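Section 4 of the Dollo collection guide. Sections 1 to 3 (charging, firmware, pairing the two grippers) have to be done first. Last edit 22 May 2024.

## 4. Recording clutter episodes in homes

What this is for: the Jultamside study tests whether a policy trained on hand-held gripper demos copes better with packed containers when the demos come from lived-in rooms. Cele is the lab set (one table, one lamp, same bins every time). Enesus is the home set. You are recording for Enesus. Same task in both - take one item out of a full box, put it down next to the box, go back for the next.

### 4.1 Before you start

1. Wipe the lens on both grippers. Dry cloth only.
2. Open and close the jaws fully, twice. Should move without catching. If a pad has slipped, push it back on flat and redo the width calibration (3.4).
3. Route the cable behind your wrist. Leave slack.
4. Check free space. A session needs 30 GB, less than that and the logger stops without a warning.
5. Start the logger, wait for the steady green light. Blinking green = still syncing clocks, don't record yet.

**Note:** lens fogs if the kit comes in from a cold car. We lost most of a December session to this. Leave the case open indoors for 30 minutes.

### 4.2 Setting up the box

1. Open box, no flaps. Cut or tear them off, ragged edge is fine.
2. Put it where people would really put it. Bed, sofa, floor, kitchen counter. Not on a cleared desk, Cele already has that.
3. Fill it with mixed packets. Soft and crinkly ones, something clear, something shiny. Overlaps are good. Don't arrange by size or color.
4. Leave the bedding, cushions etc. as they are. Patterned covers stay on, the background variation is half the point.
5. Leave a landing spot beside the box, a bit wider than the biggest packet.

**Caution:** on a mattress the box tips if you press on one wall. Keep the load low and stay off the rim with the jaws.

**Caution:** no glass, no open food. Sealed packets only.

### 4.3 Recording an episode

1. Press record. Hold still for a slow count of three, jaws wide open, box in view of both grippers. The episode start is cut from this hold so dont skip it.
2. Approach from above the front wall. Slow.
3. Pick whatever is on top and reachable. Don't plan ahead more than one item, the policy can't either.
4. Close until the packet stops sliding, no further. Over-squeezing shows up in the width trace and the episode gets thrown out.
5. Lift straight up before moving sideways.
6. Place, open, back to the hold position.
7. Stop after 6 items or when the box is nearly empty.
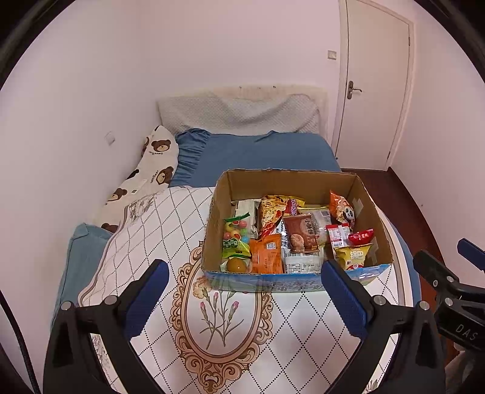 If the second gripper isn't doing anything keep it off to the side, open, and don't let it drift across the box. Small drift is ok. Blocking the view of the item being picked is not.

Missed grasps: keep going, retry once, leave it in. Failed tries followed by a recovery are usefull to us. Dropped on the floor - stop, tag as `drop`, start a new episode.

### 4.4 After

1. Stop the logger before unplugging anything.
2. Tag the surface (`bed`, `sofa`, `floor`, `counter`) and the box type.
3. Play back the first and last episode. Look for blur, and for the width trace going flat.
4. Upload the same evening.

### 4.5 Where the numbers stand

Enesus has 682 usable episodes so far. Training on the first 300 already beat the full Cele set on unseen boxes, mostly on top-layer picks. Items wedged against a wall are still bad with either set. So if a packet is jammed in a corner, go for it, we need more of those.

Table of reject codes is in Appendix B, not finished yet.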